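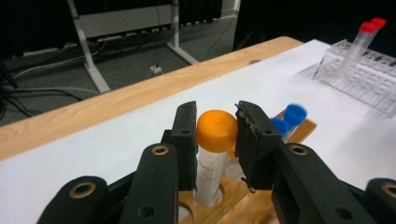 Ticket: Label printer skips every other label
Site: Koldale, sample prep room
Opened: 12/02/2026
Assigned to: Marthinus Mofokeng
Status: Closed

Reported problem
Printer feeds one blank label after each printed one. Started after the new roll went in. Batch of 50 tube labels used up twice that many.

Log
Restarted printer and print server. No change.

Checked the driver. Label gap was set to 2 mm, matches the roll. Left it alone.

Cleaned the print head and the gap sensor with an alcohol wipe. Please don't use the Purell from the bench for this, it leaves a film. Still skipping.

Ran the sensor calibration from the front panel. It failed with a media error. Opened the cover again and found the sensor had been moved to the black mark position. These rolls have gaps and no black mark.

Moved sensor back to center, ran calibration, passed. Printed 200 labels, no blanks.

Follow-up
Stock order goes to Grilutau in September for 3,000 labels. Same part number, gap type. Reopen this ticket if it comes back on the new rolls.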